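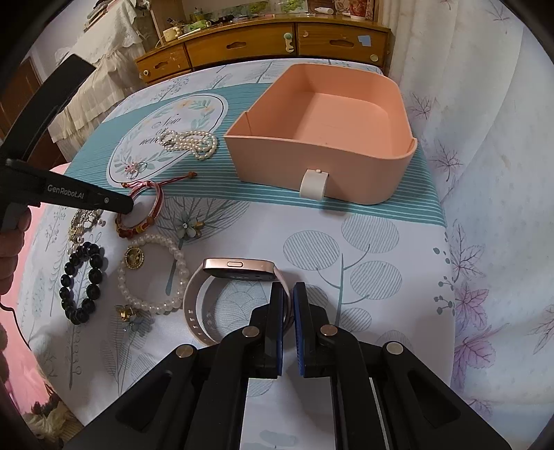
Stolell Residence Association
Minutes of the Household Goods Meeting, November 21, 2020
Chair: Said Chraibi

1. Opening
The Chair opened the meeting and confirmed that the minutes of the previous meeting had been sent to all members. They were approved without changes.

2. Sorting of jewelry and small accessories
The meeting considered how small items are to be kept in the shared bedrooms. It was agreed that pearls, beaded bracelets, brooches and pendants will be sorted by type before being put away. Chains that have become tangled are to be set aside and separated by hand – they are not to be pulled.
The pink plastic box will be used for bracelets and necklaces. Watches will be stored apart from metal jewelry.
Cord bracelets with a sliding knot, such as the red braided one with wooden beads on its tails, are to be laid flat with the knot loosened.

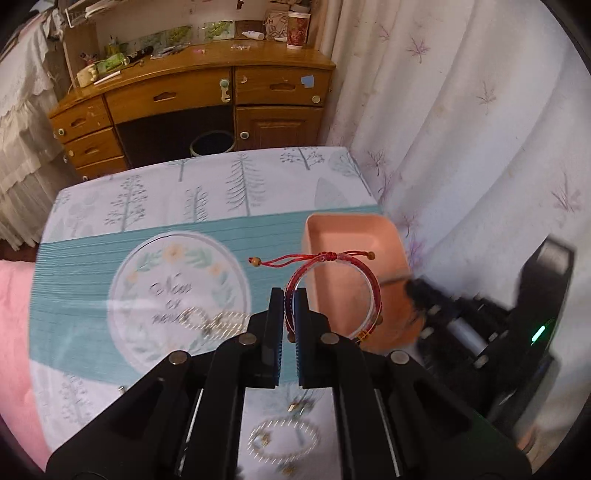
3. Desk drawers
Members asked whether the drawers of the wooden desk could be used for the sorted boxes. The Chair approved the use of the upper right drawer. The remaining drawers stay reserved for paper and stationery.

4. Expenses
A quote of 679 from Zein for drawer dividers was presented. Two members were in favor and three were against – the purchase was not approved. Lenura will be asked for a second quote.

5. Next meeting
The date will be announced by the Chair.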